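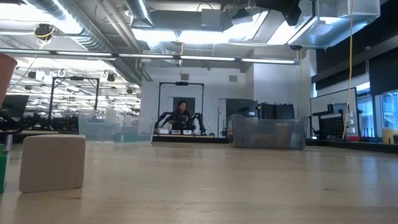 Foam Blocks and Shared Tables: A Study of Small-Item Storage in an Open-Plan Workroom

Project report, Workplace Design module
Jamila Munasinghe

1. Background

Open-plan workrooms are cheap to set up and easy to rearrange, but small items tend to end up wherever the last person left them. My project looked at one such room, with long tables, bright ceiling lights and several people working at their own stations. I wanted to find out whether a simple change in storage would make the shared tabletops easier to keep clear.

I picked small items only. Large equipment stays where it is put and has its own rules. Foam blocks, plastic containers, small white boxes and clear storage bins move all day.

2. Method

I observed the room in January over 7 working sessions. During each session I wrote down every item left on a shared table when the person using it had moved on. I did not move anything myself and I did not tell people which items I was writing down.

For the first three sessions the room ran as usual. Before the fourth I added two kinds of storage. One was a set of open trays from Kaltberg, placed at the end of each table. The other was a lidded bin from Hultard, placed on the floor underneath. People were told the storage was there and could use it or not.

I also measured the usable depth of tabletop at each seat. My plan assumed 500 mm per person, taken from my course notes. At two seats the real figure was 400 mm once the fixed equipment was allowed for, so I had to use the narrower tray there.

3. Results

The open trays were used from the first day. Foam blocks went into them most often, probably due to their size and light weight. Small boxes were left out more than I expected. When I asked, people said they lined them up in front of them for the task and wanted them in the same place after a break.

The lidded bins were hardly used. Three people told me they forgot the bins were there, and one said she did not want to bend down with her hands full. By the last session one bin was holding only packing paper.

Clear containers did better than solid ones. People could tell what was inside without opening them, and they were more likely to put an item back in the right one. A green container that had been on one table since before the project kept its place the whole time. Everyone seemed to know it by color.

4. Cost

The trays and bins came to 1005 dollars in total. The bins were the larger part of that. If I did the project again I would spend the money on trays and clear bins only. Zumia and Kolev both sell a tray in the narrower size, but I did not have time to test either one.

5. Limits of the study

The room was small and the same people used it most days, so they may have been tidier when I was sitting there with a notebook. I did not record sessions after 5 p.m., when a different group comes in. I also counted an item as left out even if its owner was coming back in a few minutes, and this makes the small boxes look worse than they are.

6. Recommendations

Keep one open tray at the end of each table, level with the tabletop. Replace the lidded floor bins with clear ones on a work surface. Mark a strip in front of each seat where boxes in use can stay out during breaks. Check seat depth with a tape measure before ordering any trays.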